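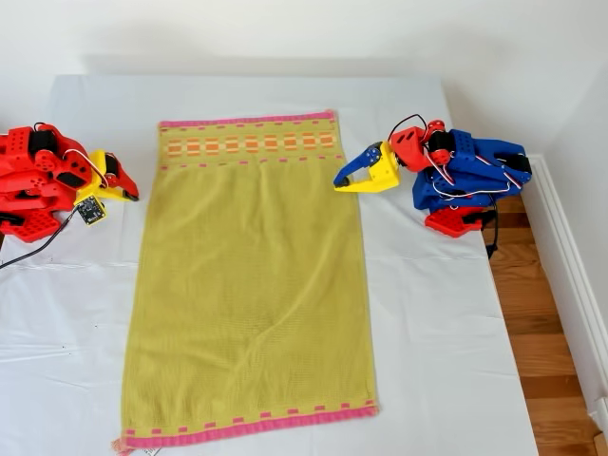 Please tell us first if the bollards refuse to go up, or if they go up and then come down again by themselves, was the first answer from Jereo support. They also asked for the controller log from the morning of the fault and the version of the firmware.

Thank you for the quick answer. They go up and then come down again. I will write everything in order, so that it is easier to follow.

Site: Lougher, north entrance of the pedestrian area
Equipment: Stesik rising bollards, Jereo controller
Installed by: Avomska
Status: open

The street is closed to vehicles during the market on Saturday. Delivery vans may enter until 9.00, and after this the bollards must be up until the stalls are packed away. At 9.00 the schedule gave the command, the bollards rose, and before they reached the top they stopped and went down again. The panel showed fault 61. I reset it and tried once more, with the same result. After this we put the heavy manual barrier across the road and a steward stood beside it all day. A car can't pass this barrier, but an ambulance also must wait until it is moved, so we don't want to use it again if we can avoid it.

In the manual, fault 61 is described as "obstruction during raise". There was no obstruction. I stood there and watched both attempts, and the road was free.

Update 1
Support asked if the loop in the road could be detecting a parked vehicle. I switched on the loop display and it showed clear for the whole time. I then pushed the steel trolley over the loop and the display changed to occupied, and back to clear when the trolley was away. For me this means that the loop works. Support agreed and asked me to leave the loop settings as they are.

Update 2
Support wrote that the controller also takes a signal from the optical sensor in the post on the kerb, and that many installers forget to mention it. It is true that I didn't know about it. In our drawings from Avomska the post is marked only "reserve". I opened the cabinet and found the cable connected on terminal 2, so it is not a reserve at all.
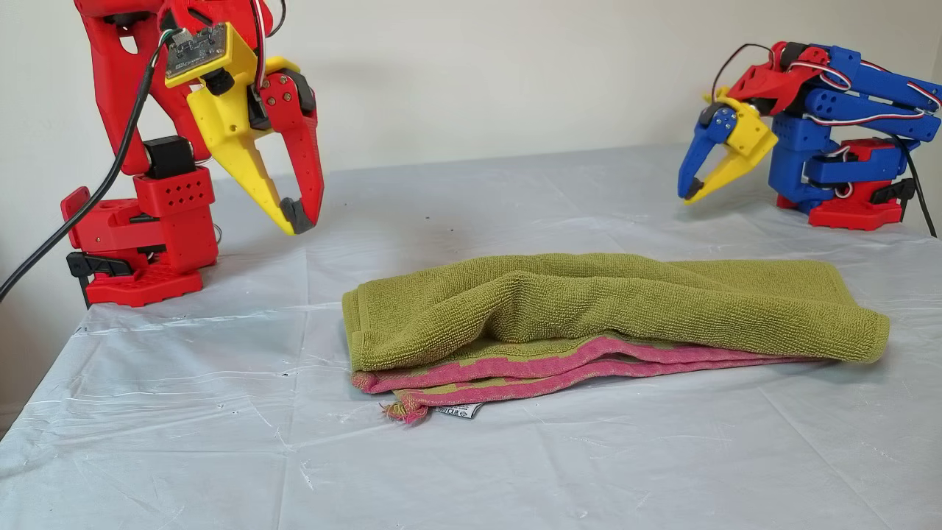 The sensor window was covered with a grey layer, I suppose from the road salt, which we had a lot of until March. I isolated the power at the cabinet, waited until the display was dark, and then cleaned the window with clean water only, as the Stesik leaflet says that solvent makes the plastic cloudy. For drying I recommend a soft towel folded over, as the green one with the pink underside is folded on the table, and then you turn it to a fresh side when the outside has taken the dirt. Paper from the roll left small scratches on the cover of the other post last year — I don't want to repeat this.

After cleaning, the bollards went up and stayed up. I repeated it several times in the evening, when the street was empty. Then I tried it with the van of the market parked close to the kerb, and fault 61 came back.

Update 3
Support asked for the value of the parameter "optical hold". I found 400 ms. They say that this value is permitted, but the sensor must look along the line of the bollards and not into the street. I looked at ours from behind the post and it is turned towards the parking place. When a van stands there, the sensor sees it as something above the bollards.

I asked if I may simply disconnect the optical sensor, because the loop is working. The answer was a clear no. The loop finds metal in vehicles, but it doesn't find a person or a pushchair, and the controller must never raise a bollard under somebody. I understand this and I withdraw my question. I also ask that nobody from the evening team tries it with a wire bridge.

Update 4
Avomska came and turned the head of the sensor. They needed a special key for the ring, therefore we could not do it ourselves. The van was in the same place as before and the bollards rose normally. One of them walked slowly into the line during the next raise and the bollards stopped and went down, as they should.

Still open:
- Avomska must correct the drawing, where the post is called "reserve". I asked for it on paper and as a file.
- Support will tell us if fault 61 can show which input has caused it. At the moment loop and sensor give the same number, and for us this was the main reason for the lost time.
- The emergency lowering from the fire service key switch was not tested after the work. I will do it before the next market, together with the steward, and write the result in this ticket.

Please don't close the ticket before that. The manual barrier stays next to the entrance until then, unlocked from its stand but not across the road.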